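Washing up by hand without flooding the worktop

I grew up in a house with no dishwasher, and I still rather like doing the dishes by hand, especially on a Friday evening with the radio on and a cup of tea going cold somewhere behind me. It needn't take more than 10 minutes if you get yourself sorted before the tap goes on.

Step 1. Clear a bit of space

Scrape any leftovers into the food bin and put the bowls down to one side of the sink. Soft, bendy bowls (I have a few of these, and I'm very fond of them!) are best kept out until last, as they fold up under heavier things and hold on to greasy water.

Step 2. Start with the plates

Lay a plate in the basin, leaning a little, and let the small thin bits and pieces rest on top of it so they don't slither off towards the plughole. 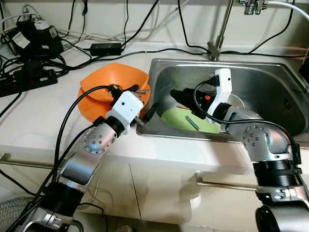
Step 3. Wash, rinse and drain

Run the water as hot as your hands can bear, add a small squirt of washing-up liquid and work from the cleanest things to the greasiest. Rinse the bowls inside and out, then stand them upside down on a clean tea towel.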